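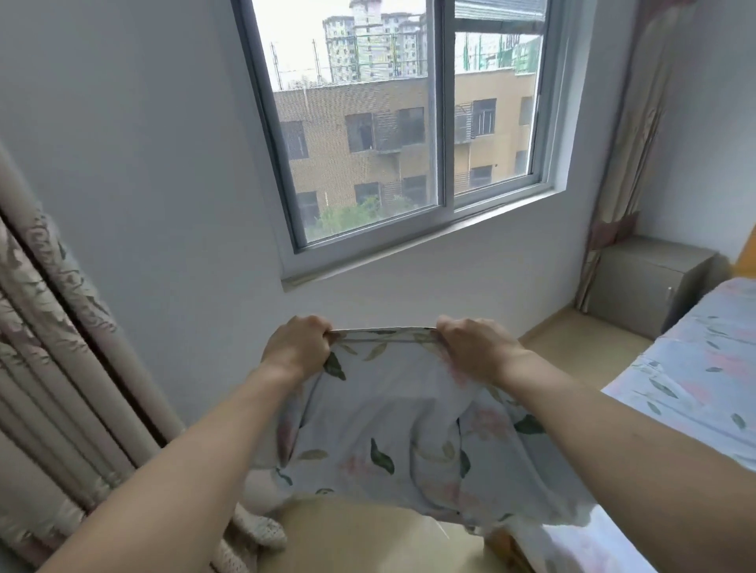
Progress report to Donorbridge, February 27, 2023
Project: Hemgate, a home-built arm for bed linen
Prepared by Huệ Võ

Since the last report in August, the work on Hemgate has moved from the gripper to the motion of the whole arm. The gripper can now hold one layer of cotton without letting it slide, so the next question is how to open a pillowcase and bring a pillow into it. For this we study how a person does the task by hand. With the white pillowcase with green leaves and pink flowers, both hands hold the same top hem, only a short distance apart, and the rest of the cloth hangs down in creases over the beige pillow. Our first plan had the two fingers much wider, near the corners, and I have now changed the drawing to a narrower grip.

Work finished in this period

The second arm is mounted on the same rail as the first. Priya Dvorak rewrote the motor control, and both arms now stop within 2 mm of each other. We recorded 17 complete changes of pillowcase by hand and marked the grip points in 6 of them. The marking is slow work and I expected to be further with it.

Problems

The Usbridge controller board loses its connection when both shoulder motors start together. We start them one after the other for now -- this costs time in every cycle, but it is safe. The loose end of the cloth is also difficult for our software, which often takes a fold for the hem.

Budget

We have spent some 300 pounds of the second payment, mostly on motors and on the rail. The workshop at Siddiqui has let us keep our bench at the same rent.

Next period

We will finish the marking, replace the controller board and try the narrower grip with both arms. I would like to ask if the remaining money for travel can be moved to parts. Please let me know before we order the new board.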